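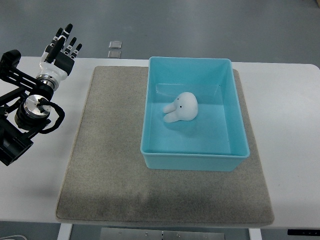

Left arm and hand at the bench, with the turquoise bin on the felt mat and a soft toy in it.

Fitthorpe Shared Workshop
Honerance build: progress report to the Langlois Fund
Report date: 22/04/2023

Summary

The arm and hand are mounted and wired, and the bench is ready for regular use. The pick-and-place work has started and is giving usable results with soft objects. Hard and thin objects are still poor. We are behind on the wrist cabling and the second set of fingertip covers, and ahead on the bench itself. Spending is within the grant. We ask for one change to the budget, set out under Money.

What the grant is for

The fund agreed to support the building of a bench-top arm with a five-digit hand, able to pick small household items out of an open bin and put them down somewhere else. The work is done by members of the workshop in their own time, on two evenings a week and some weekends. The drawings, the parts list and the control code are to be put on the workshop's site at the end for anyone to use.

Work done since the March report

Mounting. The arm now stands at the left of the table. The first bracket flexed when the arm reached across the bench, and the hand ended up low by a few millimetres at full stretch. We made a second bracket from thicker plate and the sag has gone down to the point where the software can correct for it.

Hand. The hand was bought as a kit from Hindis and put together here. The thumb took two attempts. On the first, the tendon was routed on the wrong side of its guide and the thumb would close but not open. All the digits now move on command and return to straight. The outermost finger is slower than the others and we have ordered a new motor for it.

Cabling. The coiled cable at the arm joint was fitted as a stopgap and is still there. It stretches well enough but it is bulky and catches on the bracket when the joint turns to the end of its travel. We have set a limit in software to keep the arm out of that position. The flat cable that was meant to replace it came with the wrong connector and has gone back.

Bench. We settled on a white table top with a grey felt mat over the working area. The felt stops the bin sliding when the fingers push against its wall, and it does less harm to the fingertips than the bare top when the arm comes down too far. It marks easily. We have a spare piece and will change it before the open day.

Bin. The bin is pale turquoise plastic and open at the top. We tried a clear one first and the camera software had trouble finding the edges. The coloured one has been much better. White objects are picked out well against it, apart from their shadows, which are sometimes taken as part of the object.

Trials

We logged 580 attempts in the period. Eight were thrown out because the log file was damaged, which leaves 572 that we can use. An attempt counts as good only if the object is lifted clear of the bin wall and put down outside without being dropped.

Most of the attempts used soft toys, including the small white one with the black eyes. They suit the hand at this stage, as a grip that is slightly off will still hold. Rolled socks and sponges were nearly as good. Spoons, keys and a deck of cards failed more often than they worked. The usual fault is that the fingertips touch the floor of the bin before they have closed, and the arm stops on its force limit.

Objects lying close to a wall are a separate problem. The back of the hand meets the rim before the fingers are low enough. Turning the wrist helps on the long sides of the bin but we have no good answer for the corners yet. A shallower bin would get round it, though we would like to solve it properly first.

Safety

There is a stop button within reach of whoever is running the bench, and the arm is not powered with only one person in the building. One stop was used in earnest, when the arm moved to an old saved position after a restart. The saved positions are now cleared at start-up. There were no injuries and no damage.

Members' time

In all, 19 members have worked on the build since it began, and 16 of them are still active. Two newer members have taken over the logging, and the records are in better order than they were in March.

Money

Spending on the arm and bench is finished and came in slightly under. Spending on the hand will go over because of the replacement motor and the extra fingertip covers. We ask the fund to let us move the amount left on the bench line to the hand line. The total would not change. The receipts are in the folder sent with this report.

Next steps

Fit the new finger motor and repeat the soft object trials for comparison.
Fit the flat cable once the right connector arrives, then remove the software limit on the joint.
Cast the second set of fingertip covers in a softer rubber and test them on spoons and keys.
Write up the wrist bracket drawings, both versions, with notes on why the first was dropped.
Agree a date for the open day with Fitthorpe and let the fund know.

The next report will follow when the finger motor has been fitted and tested.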